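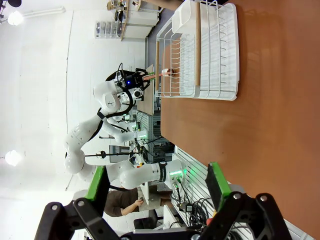

Chapter 5
Washing Up, Drying Off, Putting Away

I grew up in a house where the dish rack was a kind of furniture. It never moved. It sat by the sink, it was always half full, and if you wanted a clean fork you went to the rack before you went to the drawer. I was well into my twenties before I found out that some families put the thing in a cupboard when they're done with it!

So you can guess how I felt when I started teaching household management and found that the old course reader gave drying dishes one paragraph. One! Laundry got a whole unit. Floors got a unit. Dishes, which most of us handle every single day, got a paragraph and a line drawing of a tea towel.

This chapter is my attempt to fix that. We'll spend most of it on the rack, because that's where people go wrong (me included, for years), and then we'll move on to towels, cupboards, and the dreaded plastic tub lid.

What a rack has to do

Take a plain white wire rack with a tray under it, the sort you can find in any kitchen aisle. It has two main jobs. The wires hold each plate up on its edge so water can run off and air can get at both faces. The tray catches what drips so your tabletop doesn't get soaked. Add a caddy at one end for the forks and spoons and you've got the full kit.

Look at how closely the dividers are set. Close spacing is great for flat plates and pretty poor for deep bowls, which lean on their neighbors and trap water between them. If you own a lot of bowls, use every other slot, or every third one, and wash in two batches. I know, two batches sounds like a chore. It's still quicker than drying a stuck-together stack by hand.

Long, thin things are their own problem. A dowel, a rolling pin without handles, a pair of cooking chopsticks: none of these belongs in a plate slot, and the longest ones tip right out of the caddy. Lay them lengthwise across the top of the wires. Wood likes this anyway, with air above and below. Just do it last, after the plates, or you'll be lifting it off again every time you need a slot.

Where the rack goes

My friend Knut Mühlbauer taught this course before me, and he used to make students carry the rack around the practice kitchen and try it in different spots before he'd let them run any water. I thought it was a bit much. Then I took over the class and ended up doing the same thing, because people will put a rack down wherever there's a gap and then reach over it for a whole semester.

Near the edge of the table is handy for loading, as long as the whole base sits on the surface and nobody's elbow is going to catch it. Keep the caddy at the end away from your washing hand. And leave yourself a bit of clear table for the things that don't fit, like the big pot. There's always a big pot.

Words you'll need

Base tray: the solid piece under the wires. Some slope toward a spout and some are flat, and the flat ones need emptying.
Divider: one of the upright wires. Two of them make a slot.
Caddy: the box for utensils. Check that it has holes in the bottom before you buy.
Air-drying: letting time do the work. Cheap, and kinder to your towels.

Before you read on

Go and look at your own rack, or at the corner where your dishes end up if you haven't got one. Lift the tray and see what's under it. (Mine was not nice. I'll spare you.) Write down what was in the rack, which pieces were lying flat when they could have stood up, and what you had to move to get at the thing you wanted. Bring your notes along for Section 5.1, where we'll load a rack from empty, starting with the dinner plates.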